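Threads > Robotics > Teleoperation

Spent most of Thursday driving two simulated arms round a kitchen counter. Putting down what I learned before I forget it.

The task is called Granik in our list. Fruit on a plate, can on a board, both arms under remote control. I wear the gloves, the arms follow, everything gets recorded.

We want 196 clean demos per task. I got 12 in the first hour and threw five of those away.

Main reason for binning them was me dithering. If I hover over the fruit for four seconds deciding on a grip, the policy learns to hover too. Pichit warned me. I did it anyway.

What helped was rehearsing the whole move with my hands on the desk first, then pressing record. Start pose the same each time, both hands open and clear of everything.

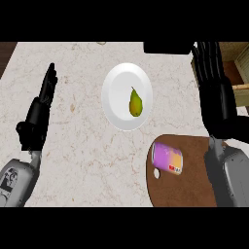
Second thing. Pick which arm does what and stick to it. Left for the plate, right for the can. I swapped halfway through one batch because my shoulder ached, and Nuanchan spotted it in the loss curve before I'd owned up.

A can on its side is harder than it sounds. Come in too fast with the fingertips and it rolls. I now bring the thumb down first and close the rest slowly. Adds a second or so. Worth it.

There's no touch feedback in the gloves we use, so I'm going by eye for all of it. Shadows matter a lot. We had them switched off last month to save frame time and my misses went up. They're back on.

Someone asked why not script it. Tsegereda did, for the Hestier task. It worked until the objects were placed at random, then she spent longer patching the script than I spend doing demos.

Also asked: does it carry over to the real arms? Partly. Reaching is fine. Grasping needs real demos mixed in, and Lertchai is doing those by hand-guiding, which is slower and hard on the wrists.

Practical bits. Stop every 20 minutes. Recalibrate the gloves after each break. Write a note against every bad take while you still remember what went wrong with it.

More than 3000 takes in the store now across all tasks. Next up is pouring, which I'm not looking forward to.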